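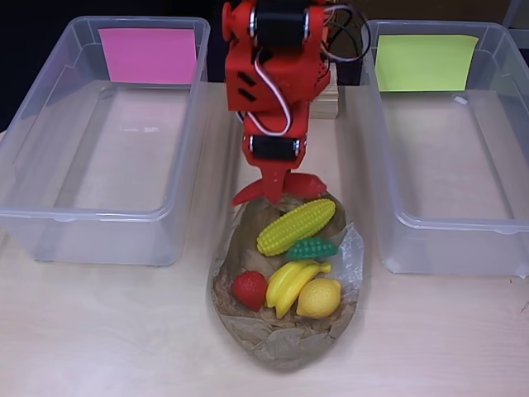
Prernex, the regional grocery distributor, will extend its paper bag return program to all 40 of its partner stores beginning in December, the company announced. Under the program, shoppers may bring back clean paper grocery bags at any participating checkout and receive a credit toward their next purchase. A plain brown paper bag is suitable for several trips when it is kept dry and is not overfilled, and the company is asking households to set aside a place for them at home. Two clear plastic bins, each marked with a colored sticky note, are enough to keep bags for return apart from bags for household use.

Print this page | E-mail this page
Reading time: 2 minutes

The expansion follows a trial in Grondach, where 8 stores accepted returned bags over the spring and summer. Customers in Grondach returned 1,670 bags during the final month of the trial, compared with 1,000 in the first. Store managers reported that most returns were made in the late afternoon, and several locations have moved the collection point closer to the entrance as a result.

"Our customers already reuse these bags for lunches, recycling and school projects," the company said in a statement. "We want to make it easy to bring them back to the store as well, without a form to fill in or a separate line to stand in."

Returned bags will be sorted at the Prernex depot in Kälin. Bags in good condition will be made available without charge at the front of participating stores. Torn or stained bags will be baled and sent for pulping. Bags with plastic windows, foil linings or wax coatings cannot be accepted at this time.

The program will be run jointly with Gristura, a packaging supplier that has provided paper bags to Prernex stores for several years. Gristura will introduce a heavier bag with a reinforced base at the start of the expansion. The price charged at checkout will remain unchanged through the winter.

Stores will post the terms of the program at each register. Credits are applied at the time of return and may not be exchanged for cash. Customers with large quantities, including schools and food pantries, are asked to speak with the service desk before 10 a.m. so that staff can arrange a drop-off.

Prernex supplies independent grocery stores with fresh, frozen and packaged foods.

We use cookies to improve your visit. By continuing to use this site you agree to our cookie policy.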